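The Parcel Shelf

The ferry to Tratia went at four on a Saturday and took parcels until three. After that the hatch came down, and whatever you had brought went home with you. My brother had been on the island since August, mending nets for Koller, and he had asked for food from the shop on our street. Anything that wasn't fish soup, his letter said. The fish soup there came twice a day.

I had bought what I could. The woman in the shop put it all through the till and I went home and laid it out on the bed, and then I packed it, and then I took it to the ferry office at Mikenine with an hour to spare.

They had a table there for checking. You opened your things on it and closed them again, and somebody wrote a number on a card. My number was 41. The man on the stool was calling 31.
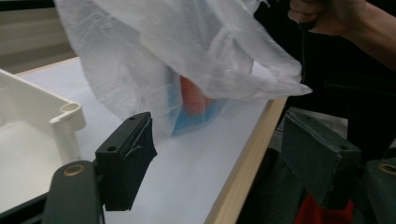 I sat down and thought about my brother's room, which I had never seen. He had written that it had one window and a stove, and that the man before him had left a coat. When my turn came there was a white tray on the table, and beside it a thin plastic bag, so thin that the blue and the orange-red of what was inside came through it like colours through a steamed-up window. I thought he would see those colours before he saw anything else. He would be standing on the quay with the others, and he would know the blue from the shop.

The clerk asked me what was in it.

"Food," I said.

"What sort?"

"Snacks. Tofu, mostly."

She looked at her list. The rate had gone up again. It was 1,000 for anything under the line and 2,247 for anything over, and the line was drawn in pencil on the side of the scales. She told me the bag would have to be opened. I said I had only just closed it. She said that was usual.

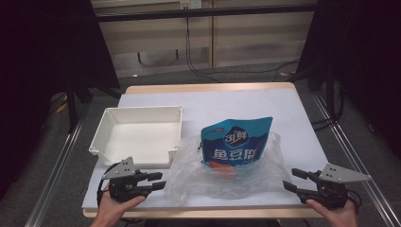
The blue packet, standing up in its bag beside the tray.

"It says fish," she said. She could read the big characters and I couldn't. "Fish tofu."

I said I hadn't known. I had picked it for the colour, and because he used to buy the same one on the way home from school, and ate it on the wall outside the Nedar garage with his feet off the ground.

"Is fish not allowed?" I asked.

"Fish is allowed."

"He's tired of fish."

She thought about this for longer than I expected. There were people behind me, and one of them had a birdcage with a towel over it. The clock over the hatch said twenty to three.

"It's not very like fish," she said. "My son eats it. It's more like an omelette."

She pulled the plastic up round the packet and I held the top while she tied it. It weighed in under the line. I paid the 1,000 and she gave me the card with the number on it and told me to keep it until he wrote.

I went out and stood by the railings. The ferry was still tied up and a boy was hosing the deck. At three the hatch came down behind me, and I heard the man with the birdcage begin to argue.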